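3.2 Equipment planning and cost

The budget for the cell was fixed before the task list was final, so we planned the purchase in two stages. The first stage covers one arm, one gripper, a base and a table. The second stage covers a spare gripper, guarding and a second table, and it is released only if the first stage meets the reach and cycle targets in Section 3.1. Both stages are charged to the Purnholm site.

We asked two suppliers, Ruken and McAlister, for written quotes on the same parts list. The Ruken quote for the gripper and its mounting kit came to $2,415. McAlister quoted a lower price for the gripper alone but listed the mounting kit, the cable set and the first service visit as separate items. Once these were added, the McAlister total was higher. The Ruken quote was dated 24 May 2023 and held until November, and that gave us time to test the layout in simulation before placing an order. We set a ceiling of $3,000 for the gripper line, including shipping and any change to the finger pads.

The simulation work had one purpose, to find out how much table we needed to pay for. Tables are sold by length, and the longer sizes also need a heavier frame and a wider door at the delivery point. We modeled the arm on its base near the middle of the table and set out small blocks of different sizes to the side of it, since sorting mixed blocks is the task the cell will do first. Background lighting and setting were drawn from a stock library and changed between runs, so that the vision settings would not be tuned to a single room. Figure 4 gives a view from one of the night settings.

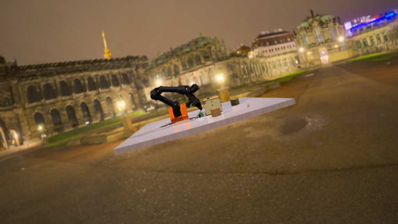
Figure 4. Simulated cell in a night plaza setting. The arm stands on its orange base, with the gripper reaching down toward a small green object and further blocks to the right.

Each layout was run 300 times. A run counted as a failure if the gripper did not close on the block, if any link touched the table, or if the planner gave up before reaching the block. Blocks near the base gave few failures of any type. Most failures came from blocks placed toward the far end of the table, where the arm was close to full stretch and the wrist had little room to turn. Moving the base toward the blocks removed most of these cases, but it left less clear space for the output tray that Bovgate wants on that side.

We therefore priced the shorter table with the base moved, and the longer table with the base left in the middle. The shorter table costs less and fits through the existing door. It also means that the tray has to be mounted below the table edge, for which we added $100 in brackets. Noeline Hinds checked the bracket drawing against the floor plan and found no conflict with the walkway. Warrick Fairweather reviewed the load on the frame and asked for one extra cross brace, which the supplier includes in the frame price.

Two costs are left out of this section. Staff time for programming is paid from a different account and is reported in Section 5. Power and network wiring had already been installed for an earlier project at the same site and was not charged again.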